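Kutier Community Shelving Program
Progress report to the grants office, second reporting period
Prepared by Henk Jansen, project lead

1. Where we are

The program was funded to fit secure wall shelving in small public rooms in the Trarkby district: reading rooms, a toy library, two food pantries and the back halls of three community centers. The agreement covers 305 shelf units. At the close of this period 289 are up and signed off by the room managers. The remaining 16 are all in the Ostoder building, which was closed to us from December while its heating was replaced.

Spending is within the approved budget. The only line that ran over was wall fixings, and the overrun was covered by savings on van hire. No change to the grant total is requested.

2. Materials

Shelf boards came from Hubáček in two deliveries. The first was complete. The second arrived with a number of boards cut to the wrong depth, and the supplier replaced them at no charge. The exchange held up work at the second food pantry, and the room manager there kept stock on the floor for longer than we had told her she would need to. We have apologized to her and moved her room to the front of the list for the follow-up visits.

We changed bracket type partway through the period. The painted steel brackets in the original plan were chipping at the edges during fitting, and two room managers asked for something that would not need touching up. We now use aluminum. The cost per bracket is higher, but we no longer buy paint, and the fitters do not have to go back to a room for a second coat. The brackets are stored by the pair so that each shelf can be made up without sorting through a full crate.

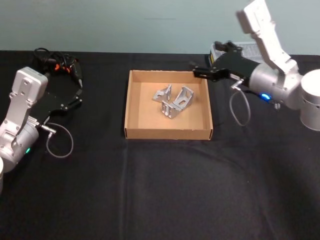 Two aluminum brackets in an open cardboard box.

In total the program has bought 3,617 individual parts, counting boards, brackets, screws sold singly and wall anchors. Of these, 2,300 had been used when this report was written. A good share of the balance is set aside for Ostoder. The rest will be kept as spares, and we would like to agree with your office where they should be stored after the grant ends.

3. Site work

Most rooms took one visit to measure and one to fit. The reading rooms were the simplest. They have brick walls, and the anchors in the original plan worked without changes.

The community centers were slower. The inner walls of the back halls are plasterboard over an old timber frame, and the frame members are not evenly spaced. Fitters had to find each one by hand before drilling. In one hall the layout was shifted along the wall so that every upright could be fixed into timber. The manager approved the new layout before work began - a copy of her signed drawing is in the project folder.

The toy library asked for lower shelves than planned so that children can reach the bottom two. This was a sensible request and cost nothing extra. We have since offered the same option to every room used by children, and two have taken it.

4. Load checks

Each unit is checked with sandbags at the full rated load and left overnight. All but four passed the first time. The four that failed were in the same hall and had been fixed with anchors from an opened box that had been mixed with a shorter type. They were taken down, refitted with the right anchors and checked again, and all four passed. Opened boxes are now emptied into labeled tubs at the end of each job.

Check sheets for every finished room are on file. Your office asked last time for the sheets to show the wall type, and the form has been changed to include it.

5. Surfaces and repairs

Several room managers reported marks on walls and floors after fitting. We looked at each report. In most cases the marks were there before we arrived, but we had no record to show it, and in two cases we repainted a section of wall at our own cost to settle the matter. Fitters now fill in a short condition sheet with the manager before any tools come out. It covers the wall, the floor and any furniture that has to be moved. Dust sheets are put down in every room, including those with hard floors.

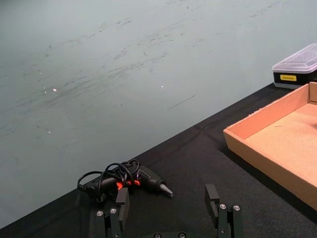 6. Plan for the next period

Ostoder is expected to reopen to contractors early in the next period. We have asked for access from 7:30 in the morning so that drilling can be finished before the day center opens. The boards are cut and labeled by room. Fitting should take two weeks, followed by load checks.

Follow-up visits to the finished rooms will run alongside this. Each visit is short: tighten the fixings, look for movement in the uprights and ask the manager whether the shelves suit the way the room is used. The second food pantry will be first.

7. Decisions needed from your office

Please confirm where the spare parts should be held after the grant ends.

Please also confirm whether the final report should include the full set of check sheets or a summary table only. The full set is long, and we can send it separately on request.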